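Workshop notebook, Pastbridge
May, Sunday, started 9 in the morning

Continuing from the last entry. Bożena asked that I write down what we decided about the brown table, because on Friday we explained it to Henryk in three different ways and he went home with none of them.

The table stays where it is. We tried to turn it so the long side is to the window, but then the door of the storeroom does not open fully, and Bushra has to carry the trays sideways. Turned it back. The feet left marks on the floor, I cleaned them with the usual spray and a hard brush. One mark near the radiator is older and does not come off.

The top surface: I finished it with the matte brown from Michalski, second coat on Thursday evening. It was dry to the touch in the morning but I waited longer before putting weight. Grażyna thinks the color is too dark. I like it, small light parts are much easier to find on it than on the old gray top, where I was always looking for them with my fingers. The can is on the lower shelf, less than half remains. The lid was bent when opening, so please press it all the way around.

Handles. This was the main work of the week. The oak cabinet came without a handle and for a month we opened it with a piece of tape, and the tape pulled off some fibers at the edge. I sanded that place with 240 paper and put oil on it. Then the black metal handle, from the Umex box. Hole distance on the paper template was wrong (the template was printed at reduced size, my mistake, I did not check the print settings). Distance measured on the handle itself is 148 mm between centers. I wrote this number inside the cabinet also, in pencil. Screws that came with it were too long, they came through and scratched Wojciech's hand a little. Changed for shorter ones from the drawer with mixed screws.

Do not lift the cabinet by the handle! It is fixed well for pulling and nothing more. Two hands under the bottom.

Layout is now as follows. Cabinet at the back, handle side toward the middle of the table. The white unit goes in front of it, near the edge, its handle on the same side as the cabinet's. Basket with the corn on the opposite side. The middle stays open for work.
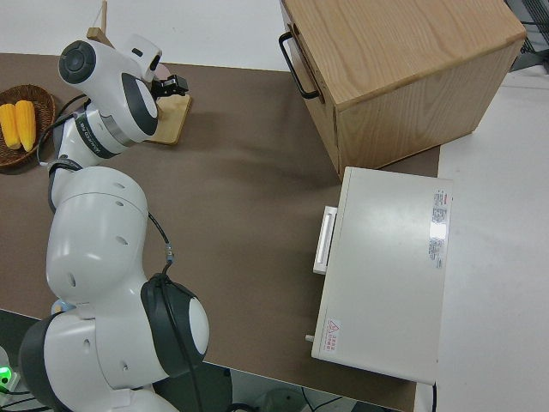

Brown table, new layout. Cabinet with black handle upper right, white unit below it, corn basket far left.

The light wooden block still has no fixed place. Wojciech wants to keep it at the corner near the basket and Bożena wants it in the cabinet when it is not used. I have no opinion, but please choose one, I looked for it twice this week.

White unit: I moved it by hand to try how close to the edge it can be. When I pull its handle strongly it slides toward me and takes the cabinet's space. I tried a strip of rubber under the front, better. Under the back also, then it does not move, but the top is not level and it makes a small noise. Left only the front strip. The labels on top must stay readable, Henryk was very clear about this, so no cups and no tape on it. I wiped the top with a damp cloth and did not rub on the print.

Basket: Grażyna exchanged the old plastic bowl for the woven one. It is nicer but it leaves small brown crumbs on the table, from the weaving I think. Brush them away before wiping, if they become wet they stick in the finish. I made this mistake already, there is a dull spot the size of a coin. It may disappear with light polishing, not tried yet.

Time used for everything this week: 8 hours, without waiting for the coat to dry.

To do:
order felt pads from Hatora, the thin ones
new template for the handle, printed at full size, throw away the old one
ask Bushra where the hard brush should live
second round of oil on the cabinet top, maybe after the next humid days
decide about the block

Stopped at lunch. The sandpaper is back in its folder but not sorted.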